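Caring for Table Mats and Work Mats

Filed under: Kitchen, Laundry
Last revised Friday, June 30, 2023

A mat on a table takes more wear than the table does. It collects grease, crumbs and lint, and it holds water against the finish underneath. The notes that follow apply to cloth, felt, silicone and rubber-backed mats used for serving, sorting, sewing or light bench work. Check the maker's label first if the mat still has one.

Daily cleaning

Shake the mat outdoors or over a tub. Wipe in one direction with a damp cloth, then turn the cloth over and wipe back. Do not scrub crumbs into a woven surface. Dried flour and starch come off best with a dry brush before any water is used. Sugar needs warm water and a short soak.

Lift the mat once a day and wipe the table under it. Grit trapped below a mat will scratch varnish every time the mat is pushed.

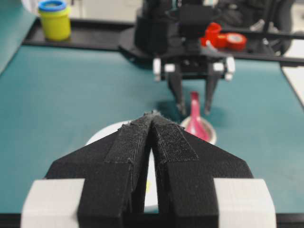 Grease spots

Blot first with paper towel. Cover the spot with cornstarch or baking soda and leave it for 20 minutes. Brush off. If a mark remains, mix the following:

500 ml warm water
2 teaspoons plain dish soap
No bleach, no fabric softener

Work the mixture in with a soft brush, from the outside of the spot toward the center. Rinse with a clean wet cloth until no suds appear. Softener leaves a film that attracts more grease, and on rubber backing it shortens the life of the grip.

Creases and waves

A mat that has been stored folded will keep its creases for some time. Lay it face down on a flat floor in a warm room overnight, with books on the corners. Silicone can be rolled the opposite way for an hour first. Cloth mats may be ironed through a damp towel on the lowest setting that moves the crease. Never iron a rubber backing.

Soft ripples in the surface are harmless under plates. They matter under a tall glass or a full bowl, so smooth the area where these will stand.

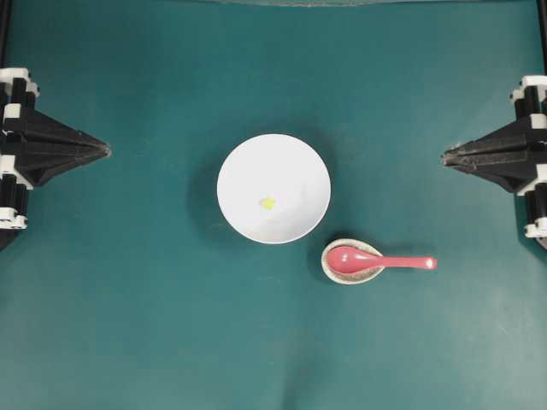 White bowl on a teal-green surface.

Color and visibility

Choose a mid-tone solid color if the mat is used for both meals and small jobs. White dishes, pale thread and steel pins all show well against blue or green. Patterned mats hide stains, but they also hide dropped needles. Dark felt shows every piece of lint.

Test new colored mats for dye before the first wash. Press a damp white cloth on one corner for 2 minutes. If color transfers, wash the mat alone in cold water and repeat the test.

Storage

Roll, do not fold. Put the working side outward and tie loosely with cotton tape. Keep rubber-backed mats away from radiators and out of direct sun. Mats packed away damp will mildew at the core of the roll, where it is seen last. Air them flat for a full day before they go into the closet in November.

Reader note

Sumaiya Biswas writes that a window squeegee clears water from a silicone mat faster than a cloth. We agree, provided the blade is free of nicks.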